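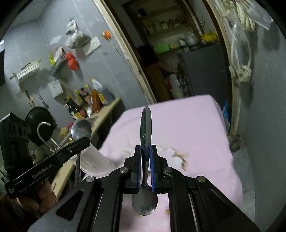 Picking up a spoon is easy, wrote Foletti after the first round, and putting it where it belongs is what took me all evening. Most people who took part in March said something close to that, and it matches what we found in the data. We are now looking for more home participants for the second round of the Altau study.

What the study is about

Altau looks at how robots can learn household work from people using hand-held grippers in their own kitchens. In the first round we collected 1098 recordings of table clearing and cutlery sorting. After checking, 1019 were good enough to train on. A policy trained on recordings from many different kitchens did better in a kitchen it had not seen than one trained on the same number of recordings from a single lab kitchen. The gain was largest for thin metal items such as spoons and forks, and small for cups.

We do not yet know how much of this comes from the variety of rooms and how much from the variety of people. The second round is meant to separate the two.

What you would do

You work at your own table with a gripper in each hand. Tasks include sorting mixed cutlery, standing a cup upright and moving utensils between the table and the counter. A session lasts some 2 hours including breaks. Please do not tidy up beforehand – we want kitchens as they are on an ordinary day.
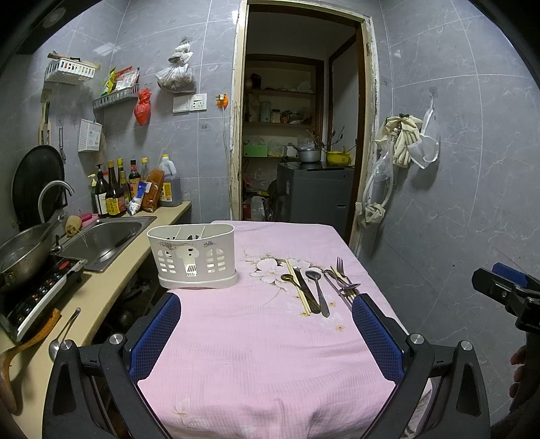
Do I need any experience with robots? None at all, and you will get a short practice period before the first recording.

Who can take part

Adults with the use of both hands and a kitchen with a table they can stand or sit at. Left-handed people are especially welcome, as we had few in the first round. Everyone who lives with you must agree to the recording, and faces are blurred before the data leaves our server. You can withdraw your recordings until training begins.

Pay and times

Sessions are paid by the hour at the Pikham standard participant rate, and practice time is included. Morning and evening slots are open, the last one starting at 7 p.m. The grippers are brought to you and collected afterward.

How to apply

Write to Mikkel Kirkegaard at the Mogensen office with your first name, your part of town and the times that suit you. Put "Altau round 2" in the subject line. A photo of your table is useful but not required.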